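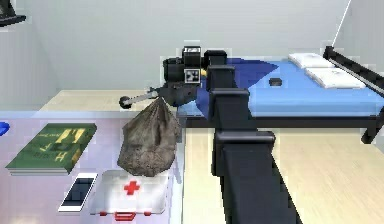
*The simulated bedroom, sack in the gripper, first aid kit underneath.*

I spent most of December reading rules. A friend of a friend, Wanting Xiong, is helping to draft a good practice guide for people who test home robots in simulation, and she asked if I would go through it and be rude about it. I said yes, since being rude about guidance documents is more or less my hobby.

The draft is called Zitard, for reasons I never got to the bottom of. It runs to 31 rules, which is too many. Plenty of them are sensible. A few are the sort of thing you write when a meeting has gone on too long and everyone wants their tea.

My trouble starts with rule 3, which says that a test room should be "representative of a typical home". Typical of whose? The bedroom we were using has a bed with two pillows, plain grey walls, and a table with a phone, a book and a first aid kit on it. It's a perfectly decent room. It's also far tidier than mine, and I'd bet it's tidier than yours. There is a lot of bare floor. I have never lived anywhere with that much bare floor.

You could fix this by adding clutter, and the draft suggests you should, "in reasonable amounts". I wrote "says who?" in the margin and moved on.

Then there's the part on what a robot may carry over what. I had hopes for this bit. Carrying things over other things is where I'd expect trouble in a real house, and a crumpled cloth sack is a good thing to test with, as it has no fixed shape and bulges where it likes. The rule as drafted says the arm must "avoid passing held items above fragile or important objects where practicable".

I have two complaints about that. The first is "where practicable", which lets anybody off anything. The second is "important". A first aid kit is important if you've cut your thumb and a box in the way if you haven't. A phone is fragile to me and apparently not to my nephew. If the rule wants a list, it should give a list. If it wants the person running the test to decide, it should say so, and say where they write the decision down.

I put this to Junhao Lü, who looks after the test scenes at Muvurel and has to live with whatever gets agreed. He was more patient than I deserved. His view is that the wording is loose on purpose, so that small teams don't give up on page one. He'd sooner have a weak rule that people follow than a strict one they quietly ignore. I can see that. I still think a weak rule that people follow mostly produces a lot of ticked boxes.

He did send me some numbers. One batch was 2081 runs, of which 1690 were marked as passes. I asked what a pass was. It means the item ended up within the target area and the arm touched nothing it shouldn't have. How close the sack came to everything else on the way isn't recorded. So a run that clears the first aid kit by a hand's width and a run that clears it by a whisker get the same tick – and those are very different evenings if you happen to own the first aid kit.

That, to my mind, is the rule that's missing. Record the nearest miss. The simulator already knows where everything is, so it's hardly a burden. Junhao agreed it would be easy. Wanting said it had been in an earlier version and was taken out because people argued over how to measure the distance to cloth. Fair enough, cloth is awkward. Pick a method, write it down, let people moan.

A few smaller notes I sent back:

- Markers fixed to the arm for tracking should be mentioned in the write-up. The draft never brings them up.
- "Soft item" needs a definition. A pillow and a cloth sack are both soft and have little else in common.
- The rule about lighting says "natural". It's a simulation. Give a setting.
- Rules 12 and 19 say the same thing. Keep 19.

The thing I remain least sure about is whether any of this carries over to a real bedroom. The guide says results in simulation "should be read with care", then spends thirty pages helping you collect more of them. I'd like one rule, near the front, telling people what they're not allowed to claim. Wanting says she'll raise it. The next draft is meant to go to the people at Dereda for comment, and I've asked to see it before it does.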